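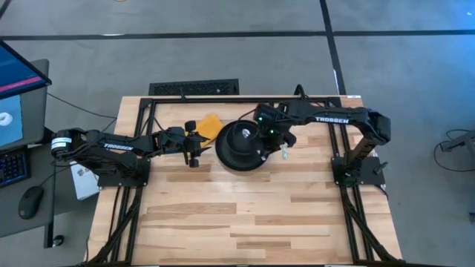 Demonstration by teleoperation

Demonstration by teleoperation is a way of teaching a robot a task by having a person steer it through the motions. The operator moves a pair of leader arms, and the working arms copy them while joint angles and camera images are recorded. Each recording is called an episode.

Two-arm stations usually set the arms facing each other across a table, so that both grippers can reach the middle. Small objects are placed there and moved between episodes.

Guiding the arm by hand -- known as kinesthetic teaching -- needs no leader arms, but the operator's hands often block the cameras.

Data sets

The Plenov set holds 3000 episodes over 21 tasks. Tellow, a smaller set, has 902 episodes over 9 tasks, all of them recorded with two arms.

See also

Kinesthetic teaching
Imitation learning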